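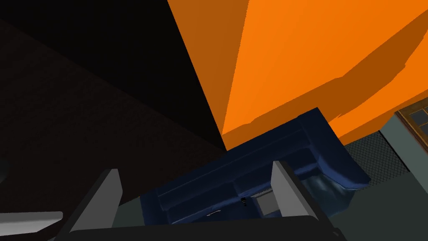

Someone at the Dratham library wrote on my feedback card that small-town bus timetables are a subject best enjoyed sitting down, preferably asleep. Fair. Pause for laugh, move on if none comes.

Route 359, Skerov to Antal. On paper, every 20 minutes. In May I rode it end to end and had time to finish a novel at the Umach stop -- a long one, Russian.

Ask for hands: who has ever missed a connection by 2 minutes? Leave hands up. Let them look at each other.
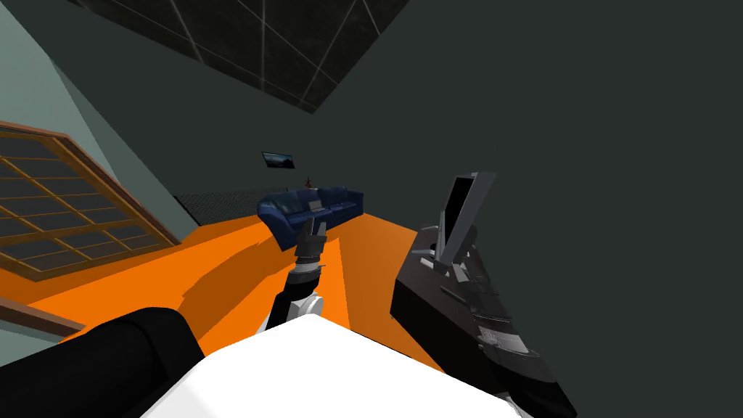
So the timetable is a kind of promise, and the people who write it don't ride the bus. Old timetable had 187 footnotes. The new one has fewer footnotes and fewer buses.

Skip the fare zones if past 8 p.m. Do NOT take the question on parking. Last slide is the map -- the old one, with the Antal loop still on it.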